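**Irnby sorting trial moves table clearing to a single station** - 3 January 2018

Irnby has changed the way used tableware and food packaging are cleared in its ground-floor hall. Under the new arrangement, each table is cleared at the table itself, with a bin brought to its edge, and trays are no longer carried to a shared counter by the door. The change was tested in November and now applies to the whole hall.

The old counter had three openings, marked for paper, metal and everything else. Cups often reached it with drink still in them. When a part-full cup went into the paper opening, the contents soaked the rest of the bag, and the bag was then rejected by the contractor, Drurivari. Foil trays caused a different problem. They were pushed into the general opening whole, where they held their shape and filled the bag long before it had reached its proper weight.

Drurivari recorded 3,162 bags from the hall over the last full contract year. Of these, 900 were refused as paper and charged at the general rate. The company's site supervisor, Solveig Eide, said that liquid was the main cause in nearly every case.

"A damp bag of paper is general waste as far as the sorting line is concerned," Eide said. "The cup has to be emptied first. After that, the order matters much less."

The procedure now in use is short. Liquids are poured off into a lidded pail before anything else is moved. Cups are then stacked. Crumpled paper is checked by hand for food and, if clean, goes in with the cups; if greasy, it is put in the general bin. Foil trays are scraped, pressed flat and kept apart from both. Trays belonging to the hall are wiped and returned to the rack last, so that they can be used to carry the foil.

Paper is the item that takes longest to judge. Brown wrapping hides grease better than white, and a tightly crumpled ball has to be opened before it can be sorted. Staff were at first told to put all brown paper in the general bin to save time. That instruction was withdrawn after 2 weeks, when it was found to have sent a good deal of clean paper the wrong way.

The tables have been replaced as well. The earlier ones had square corners and a raised lip, which collected crumbs and made it hard to slide a flat tray off the edge. The new tables, supplied by Flokby, have a plain white top with rounded corners and no lip. A white surface shows spills sooner, although it also shows scratches, and the supplier advises against scouring pads. Each table is wiped down with a damp cloth after clearing and dried with a second one.

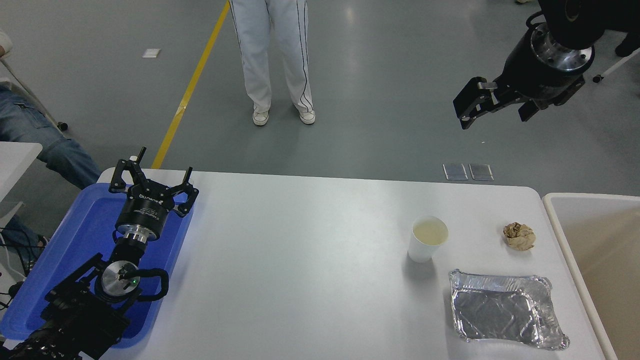
*A table at Irnby with a paper cup, crumpled brown paper and a foil tray still to be cleared. The white bin stands off the right-hand end.*

Placing the bin was the subject of some discussion during the trial. With the bin at the middle of the long side, people had to step round it to reach the seats. At the end of the table it is clear of the walkway, and most items can be reached with one step. Irnby has settled on the end position for all tables, with the pail kept on the floor beside the bin and moved with it.

Bin liners are still under review. The present liners, made by Furukawa, fit the round bins well but slip inwards when the first heavy item is dropped. A clip has been tried and works, but it must be taken off each time the liner is changed, and 3 clips have already gone out with the waste. A liner with a drawn neck will be tested next.

Foil is collected in a separate crate and weighed before it leaves the building. Trays that have been scraped but not rinsed are accepted, provided that no loose food remains in the corners or under the rolled rim. Eide said that rinsing every tray would use more water than the present contract allows for.

Drurivari will go on recording refused bags separately, and will pass the figures to Irnby when the contract is next reviewed. The counter by the door has been shut off and is due to be taken out. Until then, its openings are covered and should not be used.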